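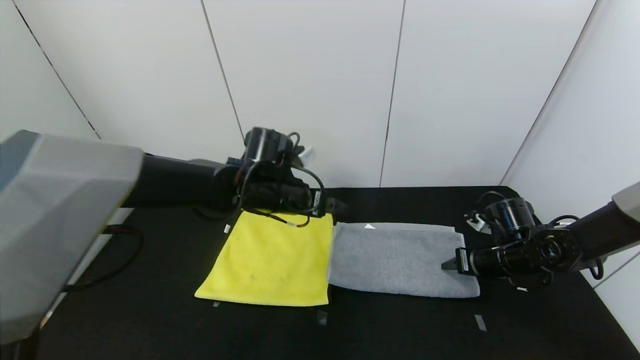
Screen adverts and social posts, all the things people ring us up about, in one place. Covers the pre-film reel at Eltside and Clusham, plus the paid posts that go out alongside it. If you're sending a still to go with your booking, keep the background plain and dark if you can. The yellow cloth against the black tabletop is the sort of contrast we mean, it'll still read from the back row and on a phone. Two things side by side is fine as well. Five things isn't. Updated January 13, 2025, so ignore any older PDF you've got saved.

Who are you again?

Sawatzky. We sell the advert slots before the main feature at the two cinemas, and run the social accounts for both. We don't programme the films. Please don't email us about what's on, we only find out when the listings go up, same as you.

What do I get for my money?

The standard package is one advert in the pre-film reel and 4 paid posts over the same run. The posts go out from the cinema's account with your business tagged. You can have the reel without the posts. You can't have the posts without the reel, we tried that and the feeds filled up with adverts and people unfollowed.

How long is a run?

17 days as standard. Starts on a changeover day so your first day depends on when the new films come in. We'll tell you the date when we confirm.

Can I pick which film my advert runs before?

Not by title. You can pick a certificate band (family, general, grown-up) and we'll stick to it. Distributors move things round at short notice and we don't want to promise you a big title and then have it pulled. If you sell toys, book family. If you sell gin you have to be in grown-up, that's not our choice.

Can I mention the film in my advert?

No. Nor the actors, the poster, the logo, the music, or a joke that only works if you've seen it. This comes up every single time there's a big release. "Superhero savings" on its own is probably OK, with a cape in the same colours it isn't. Send it to us first if you're not sure and we'll say yes or no.

And in the posts?

Bit more room here. The cinema can share the studio's own approved material, and we can put your offer in a seperate post next to it. What we can't do is put your logo on their artwork. Some studios send a pack with wording they're happy for local partners to use. If there's one for the film you're near, we'll forward it.

What's Urnia?

The booking and upload system. You get a login once your deposit's cleared. Everything goes in there - advert, still, caption text, the link you want people sent to. Not by email please. Not by Messenger. Files sent any other way get lost and then it's our fault.

What format for the advert?

Landscape video, with sound, MP4 is easiest. No phone video shot upright, it'll have black down both sides and look tiny. Captions burned in if anyone speaks. Leave a bit of space round the edges because the screen masking at Clusham eats into the picture on the left more than it should. Known problem. Being looked at.

Does the sound need to be loud?

No, and please don't. We level everything in the reel so a loud one just gets turned down and ends up sounding squashed. Keep speech clear and music under it.

I haven't got a video. Can you make one?

We can make a simple one out of stills, a voiceover and your logo. Costs extra, price is on the rate card. Anything with filming in it you'll need to get someone else in. We have a list of local people who do it, ask and we'll send it over. We don't take a cut.

How many people will see it?

Eltside and Clusham together had 3,000 admissions in October, which was a middling month. School holidays are higher, wet half term highest of all. We give you the admissions for your certificate band after the run, not before. Social reach comes off the platform's own figures and we pass those on as they are. We don't add the two together, as plenty of people will be in both.

Will I be able to see if it worked?

Depends what you ask people to do. A code word at the till or a short link used nowhere else is the best we've seen. "Follow us on everything" is very hard to measure. One clear thing per advert. If the advert says book a table, the post should say book a table, and the link should go to the page where you book a table and not your home page.

Do you do influencers?

Sort of. We hold a preview list of local people with a following who come to early screenings and post about it. You can sponsor the drinks and get a mention. You can't tell them what to say, and anything they're given has to be marked as an ad or gifted. They know this. You should as well.

What about comments under the posts?

We check them in office hours. Spam and abuse gets removed. Complaints about your business don't, we'll message you so you can answer. Answer them quickly and politely, it does more good than the advert sometimes.

Can I change my advert halfway through?

Once, free. After that there's a charge. Needs to be in Urnia 4 days ahead so it can go into the playlist and be tested on the actual screen. Captions on posts can be changed the same day if they haven't gone out yet.

Can I cancel?

Up to 13 days before the run starts you get everything back apart from the deposit. After that no refund, but we'll move you to a later run if there's space. If the cinema has to close a screen we add the lost days on the end, you don't need to claim.

What won't you take?

Tobacco and vapes, payday loans, anything political including council elections, anything pretending to be a film trailer when it isn't. Other cinemas, obviously. Charities are welcome and get a reduced rate. Ask for the charity form or you'll be invoiced the full amount by mistake.

Can two businesses share a slot?

Yes if it makes sense to somebody watching, e.g. a restaurant and a taxi firm doing a night out offer. One invoice though, one contact, one person signing off. Sort out the split between yourselves.

Do you take bookings for foyer posters and the popcorn boxes?

Foyer yes, at Eltside only. Clusham's walls are listed and we can't put frames up. Popcorn boxes are done nationally, we have no say in it.

My login doesnt work.

Try the reset link, then check your junk folder. Still no luck, ring the office in the morning - the afternoon is mostly uploads and the phone may go to voicemail. Leave your booking reference, it's the one on the deposit receipt.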